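How to Get Ready for Your First String Quartet Concert

So you've bought a ticket to hear a string quartet, or somebody has kindly given you one, and now you're wondering whether you need to know anything before you go. You really don't! But I've been going to chamber concerts for most of my grown-up life, and a little preparation has always made the evening richer for me, so let me share what I do (and what I tell friends who come along with me to the Zeltthorpe series every winter).

Step 1. Find the program a week ahead

Most halls put the program online. Write down each piece, its key and its opus number, because composers of quartets tended to write a great many of them and it's very easy to listen to the wrong one. I once spent a whole week getting to know a lovely slow movement that wasn't being played at all.
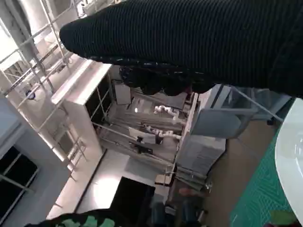 Photo: Trisivness

Step 2. Listen once while doing something else

Put the first piece on while you cook or fold towels. Don't try to follow it. You just want a tune or two to settle in your ear, so that on the night you get that happy little jolt of meeting someone you know.

Step 3. Listen again, one player at a time

Now sit down with a cup of something and pick a single instrument. Start with the cello, which is usually the easiest to find at the bottom, and stay with it for a whole movement. Next time through, try the viola. It hides in the middle of everything, and once you've learned to hear it you'll be fond of it forever. If you can't manage the whole piece, 5 minutes is plenty.

Step 4. Learn the shape

A great many classical quartets have four movements: a fairly quick opening, a slow movement, a minuet or something livelier in its place, and a fast finish. The middle two sometimes swap around. Knowing this helps you keep your place, and it helps with clapping too, as most audiences wait until the last movement is over. If you're unsure, watch for the players to lower their bows and relax, and let your neighbors go first.
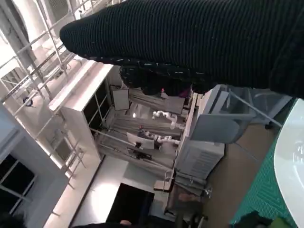
A view from above, with the two white arms inside the gray railings.

Step 5. Choose your seat

In a small room such as the Marchetti Hall in Hatville, with about 350 seats, you'll hear well nearly anywhere. I like to be a few rows back and a touch to the left, where I can see the first violinist's bow and still catch the glances going across to the cello. In a larger hall, move closer if your budget allows. Quartets are a conversation, and it's nice to see the faces!

Step 6. On the night

Get there early enough to read the notes, switch your phone all the way off, and unwrap any cough drops before the music starts. If your mind wanders in the slow movement, let it, then pick out the cello again and carry on from there.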